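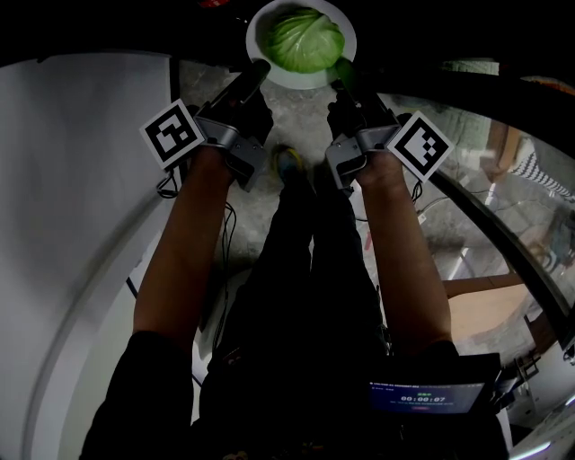

Cabbage leaf, curled into a cup, on a round white plate.

Hilluston kitchen, June

Toasted rice powder, second round

Picking up from the last entry. The first round of powder tasted fine on the day and went flat within a week in the jar. Also too much dust in it, so it turned the dressing to paste. Wanted to sort out two things this time: how dark to take the rice, and how to grind it without ending up with half of it as flour.

Rice is the Sitthichai long-grain sticky, same sack as before, kept in the lidded bin. No rinsing. I went back and forth on this. The batch we rinsed and dried overnight last time browned in patches, and some grains stuck together and stayed pale in the middle. Straight from the sack is easier and I couldn't taste any difference in the end.

Split it into 3 lots of 400 g each.

Lot A. Dry wok, medium-low flame, stirring the whole time. Nothing seems to happen for ages, then the grains go chalky white, then cream, then they start to color quickly. Smell at the chalky stage is like plain crackers. Smell at the light brown stage is popcorn. Pulled it when most of it was the color of a peanut skin. Tipped it straight onto a cold sheet pan. Left in the wok it keeps going, and last time that cost us half a batch.

Lot B. Same wok, same flame, but with torn makrut lime leaves and a few slices of galangal and lemongrass in from the start. Took longer because of the water in the aromatics. The lemongrass got brittle before the rice was ready, so I picked most of it out with tongs. Left the lime leaves in until the end and ground them with the rice, minus the center ribs.

Lot C. The Iltetti oven, 300 F, single layer on a sheet pan, fan on. Shook the pan whenever I walked past. Much more even color than the wok and it left my hands free to get the stock on. The taste is rounder and less smoky. The edges of the pan still ran ahead of the middle, so next time use the pan with the low rim and leave a gap at the back of the oven where the fan blows.

All three were left until completely cool before grinding. I tried a spoonful of Lot A while it was warm and it smeared on the side of the grinder.

Grinding

The Enar grinder has 2 settings that are any use for this. The fine one makes flour. Don't bother with it. On the coarse one, short pulses, a few spoons of rice at a time, shaking the cup between pulses. Overfilling is what gave us the dust last time: the bottom turns to powder while the top is still whole grains. What we want is something like coarse sand or fine cornmeal, with enough grit that it crunches slightly and then gives.

Also did a small amount of Lot A in the big granite mortar for comparison. Better texture, no question. Every bit is a slightly different size and there is hardly any flour. It also took forever and my forearm was done before the rice was. Fine for a family-sized portion, no good for service.

Sieved the Enar batches through the medium sieve and then the fine one. Anything that stayed on the medium went back in the grinder. Anything that fell through the fine one went in a separate tub. That fine stuff isn't waste. A spoonful in the dipping sauce for the grilled pork thickens it nicely, and it will probably work in the bamboo shoot soup as well. Not tried yet.

Tasting, with the chicken larb

Made one pan of minced chicken, just cooked through with a splash of stock, and divided it between bowls. Same dressing in each: lime juice, fish sauce, ground dried chili, a pinch of sugar. Shallots, mint, sawtooth herb. Rice powder stirred in last, off the heat.

Lot A: what you expect larb to taste like. Toasty, a little smoky, soaks up the dressing without going gluey. Could be one shade darker.

Lot B: very fragrant at first and then slightly bitter at the back. I think that is the lime leaf catching on the hot metal. The galangal comes through well. Would like to repeat this with the leaves added near the end.

Lot C: pleasant, a bit quiet next to the chili. Good in a milder dish. I tried it on the mushroom version, and there it was better than A.

Let the bowls sit while I cleaned down, then tasted again. A had thickened but was still loose. B the same. C had gone a bit stiff, which I can't explain from the color alone. Possibly finer grind, as it went through the Enar last and I was getting impatient with the pulses. Needs checking before blaming the oven.

Storage

Last time's jar had a loose lid and lived on the shelf above the range, so it never had a chance. This time I put some of Lot A in each of these:
clip jar, dark cupboard
clip jar, freezer
whole toasted grains, not ground, clip jar, dark cupboard

My guess is the whole grains win and we end up toasting in bulk and grinding each morning. Smell and taste all of them at the end of the week against a fresh batch.

For next time

Wok batch one shade darker than A. Stop before any grain goes black, since one black grain in the grinder can be tasted in the whole cup.

Lime leaves in near the end. Lemongrass in bigger pieces so it can be picked out.

Oven batch again with the low-rim pan, ground first while I still have patience.

Try the jasmine rice as well. Somebody always asks whether it has to be sticky rice and I'd like to have an answer.

Order more sawtooth herb. Clean the Enar lid gasket, it still smells of cumin.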